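Progress Report to the Praren Fund
Project: Two-Arm Learning for Computer Repair and Parts Recovery
Reporting period ending September
Submitted by the Ralasar Laboratory

Summary

Work in this period centered on the second task family in the approved plan, the handling of memory modules in used desktop computers. The laboratory completed the task layout, collected 326 demonstrations by remote operation, and trained a first policy on them. The project remains within its approved budget. One milestone, the transfer test at the Sernach site, has moved to the next period.

Work Cell and Task Layout

The cell was rebuilt at the start of the period. The computer is now worked on lying on its side, with the side panel off, and parts are held on a printed fixture plate next to it. Earlier trials used foam trays, which allowed parts to shift between attempts and made the recordings hard to compare. The plate went through two design changes before it was accepted.

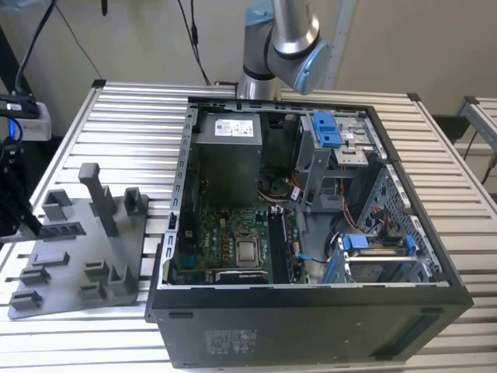 Figure 1. Opened desktop tower and printed fixture plate on the work table.

Data Collection

Operators worked in sessions of 30 minutes, with a rest between sessions. Each demonstration was reviewed by a second person before it entered the training set, and recordings with long pauses were set aside. Most of the difficulty lay in the approach to the part - operators needed several days of practice before their grasps were consistent enough to be useful.
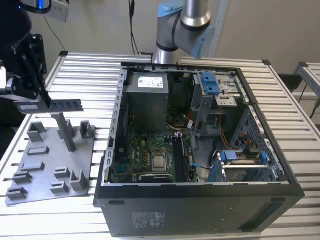

The review step added to the workload, but the laboratory intends to keep it. A policy trained on an unreviewed subset copied the hesitations of the operators and often stopped short of the part.

Results

The policy was evaluated in 40 trials under fixed lighting. Grasping and carrying were dependable. Seating a module in its slot was less so, and most failures came from small errors in angle at the moment of contact. The wrist camera view was added to the policy inputs late in the period, and the number of misaligned attempts fell. A full comparison with and without that view is under way.

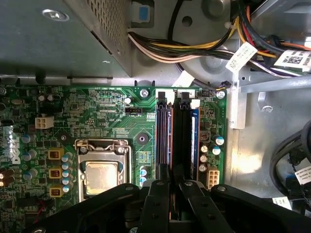 Gaurav Yadav, in written comments on the draft results, questioned whether camera views alone would be enough for the insertion step and asked that force readings be recorded in all further sessions. The laboratory has accepted this request, and the recording software has been changed to match.

Next Period

The laboratory will complete the camera comparison, repeat the trials with force readings, and carry out the delayed test at Sernach. Šimkus has agreed to supply further used computers of mixed models for that test. No change to the total award is requested.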